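Box of old power bricks and cords, which ones are safe to keep?
Posted in Home & Garage > Electrical odds and ends
658 views

Kazimír Hubáček
I'm cleaning out my late uncle's workshop and I've hit the box everybody has, the one full of adapters and cords that go to who knows what. Some of the labels are rubbed off completely. My wife wants the whole thing gone by June and I keep thinking the minute I toss one I'll need it (it happened with the keyboard, so I'm not making this up!). Is there a decent way to sort these, or do I just dump the lot? Also, is it OK to use a brick with a higher amp number than the device asks for? One of his radios wants 700 mA and the only plug that fits says 2 A.

Otakar Paulík
throw them out. if you haven't used it in 5 years you won't. the 2 A is fine

Getachew Feyisa
I wouldn't dump them in the trash, most counties have an e-waste drop-off and they'll take the cords too. But yeah, Otakar is right on the amps. The amp number on the brick is the most it can give, and the radio only pulls what it needs. What you have to match is the voltage, and whether it's AC or DC on the output side, and the polarity. Look for the little drawing with a dot and a circle, one with a plus and one with a minus. It should be the same on the radio and the brick. If the radio says 9 V and the plug says 12 V, leave it alone even if it fits like a glove.

My own rules, after doing this with over 8 boxes at my mother-in-law's place:

No readable label, it goes. I don't care how nice it looks.
Cracked case, rattle inside, or a burnt smell, it goes.
Bend the cord gently right where it leaves the brick. If the jacket is split or you see copper, it goes.
Anything left gets masking tape with the voltage, the amps and what it belongs to. Write it big.

Dump everything out on a light-colored table first, you'll see the black cords way better than on a workbench. And untangle before you judge anything, I found a perfectly good laptop charger in the middle of a knot once. 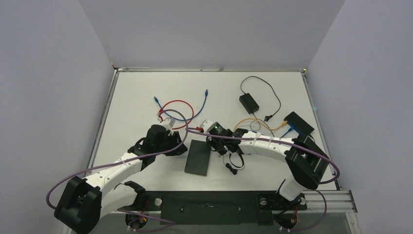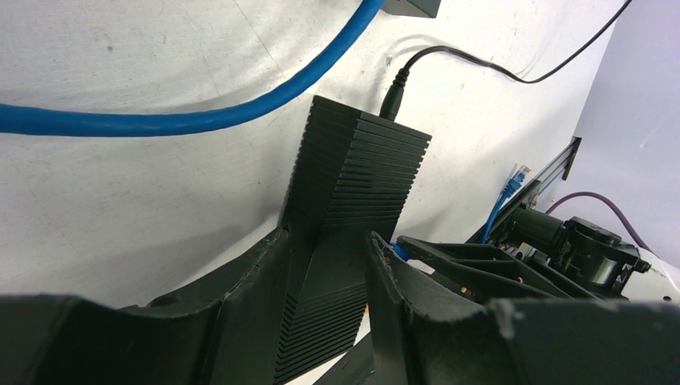
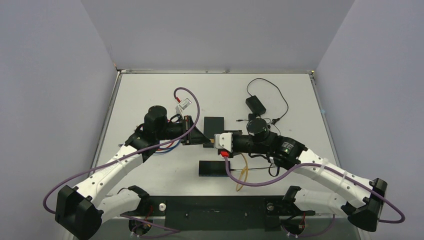

Storing what's left

Loop each cord loosely and use a twist tie or a strip of Velcro. Don't wrap it tight around the brick, that's what kills them at the neck. I use quart freezer bags, one adapter per bag, standing up in a shoebox like file folders. Mine says Collmont on the side, from a pair of boots, and it lives on top of the dryer.

Kazimír Hubáček
Thanks both. Radio says 9 V and so does the plug, and the little drawings match, so I'm trying it tonight. The unlabeled ones are already in a bag by the door.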